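Skilberg Ice Hockey Club: matchday and rink helpers wanted

Posted Tuesday, January 16, 2024

Skilberg Ice Hockey Club is taking on part-time staff for the rest of the season and the summer break. The club plays at the Clultero rink, which has 600 seats, and runs two senior sides and a junior section. The posts are paid by the hour and most of the work is on evenings and weekends.

Skate room assistant (two posts)
You will hand out hire skates, check blades and laces, and sharpen skates for the junior teams before practice. We keep 217 pairs of hire skates. Training on the Chamoun sharpening machine is given in the first week, so you do not need to have used one before. You must be 18 or over.

Matchday steward (six posts)
Stewards check tickets, keep the gangways clear and help visiting supporters find their seats. Shifts start 100 minutes before face-off and end when the stands are empty.

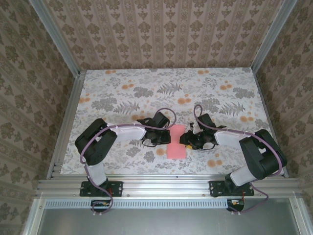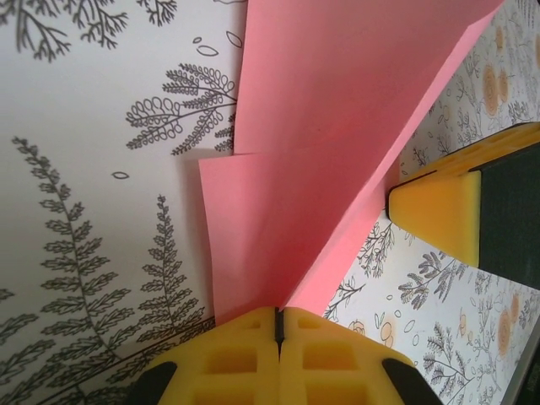
Kit room assistant (one post)
The kit room assistant looks after shirts, socks and pads for both senior sides. On matchdays you will lay out the kit, fill the bottles and pack the bags for away trips. Between games you will wash and mend shirts, and keep the stock list up to date. You will also wipe down helmets and visors with a small sponge, like the pink one on the table in the first picture, and a cleaning fluid we supply. Some lifting is involved. The coach for away games leaves from the Cinarero Road car park and you will be paid for travelling time.

All posts run until the end of July. The ice is taken out for part of the summer, and during those weeks hours will be shorter and mainly spent on repairs and painting.

How to apply
Send a short letter saying which post you want and which evenings you can work, or fill in a form at the rink office, 109 Clultero Lane. Please give the name of one person who can provide a reference. Applicants for the skate room will need a background check, as the work involves children. The club pays for this.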